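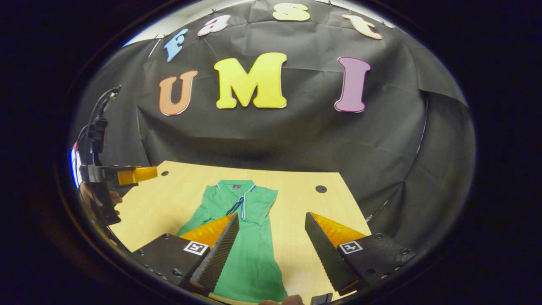

*Page last changed: Aug 2, 2026*

# About Braltent

Hello, and thank you for stopping by! Braltent is a small, independent workshop in the town of Gronow, and what we do all day is try out grippers, robot arms, wrist cameras and the controllers that tie them together, so that the people who have to buy them (or build them, or live with them) have something better to go on than a sales sheet. We started with one borrowed bench and a list of questions that kept coming up at every lab and small factory we visited, and most of those questions are still pinned up by the coffee machine.

## How we got going

Our first paid job was comparing two finger pads for a company that packed socks. It was supposed to take a week. It went on until March, by which time we had learned a great deal about socks, and had come to suspect that the shape of a fingertip matters at least as much as the motor behind it. That job set the pattern for nearly everything since. We like the slow, ordinary handling work that people do without thinking and machines find so difficult, and clothing has stayed our favorite subject. A shirt has a collar that stands up on its own, sleeves that fold under, a placket that is stiffer than the cloth on either side of it, and it never lies quite the same way twice. If a gripper can cope with a polo shirt, we're ready to hear what else it can do.

## What we test

We now have 92 grippers on the shelves, from plain two-finger models to some rather odd ones that visitors always want to pick up first (please do, they're sturdier than they look). Much of our comparison work is done by hand before an arm comes into it at all. One person holds a gripper in each hand and works through the task on the table, with a camera riding along on the tool and printed markers on the fingers so that we can follow how far they open and close. The big foam letters behind the table spell "Fast UMI", and they're easily the most cheerful thing in the building.

After the hand-held sessions, the promising designs go onto an arm. We repeat the same tasks with the same garments, and we write down what we find in a report that anyone on a shop floor should be able to read over lunch. We currently run 3 main lines of work:

- **Fingers and pads.** Soft wedges, ridged and patterned grip surfaces, thin tips for getting under a hem, and how each of them wears over a long run of picks.
- **Cameras and lenses.** Very wide lenses see both fingers and most of the table, but they bend every straight line, and we spend a good deal of time working out when that trade is worth making.
- **Controllers.** Our own bench software, Todine, lets us swap one controller for another without rewriting the task, so the comparison stays fair.

## Zuvell, our shared log

Every trial goes into a logbook we call Zuvell. It began as a spreadsheet and grew, as those things do, and it holds 3,000 trials at the moment, the failed ones included. We're particularly fond of the failed ones. A dropped sleeve or a pinched collar, properly written up, has saved more than one of our clients from ordering the wrong part, and we'd be sorry to see those entries tidied away. Clients get full access to the trials run for them, and we share the general findings with schools and college labs that write to us.

## Come and see us

You're very welcome to visit the workshop. Bring the thing you're struggling to pick up, whether it's a bag of gaskets or your oldest sweater, and we'll clear a table and have a go at it together. Tell us ahead of time if you'd like a particular gripper set up, as changing the fingers takes a little while and we'd rather spend your visit testing. Parking is behind the building, and the bell at the side door works if you press it firmly.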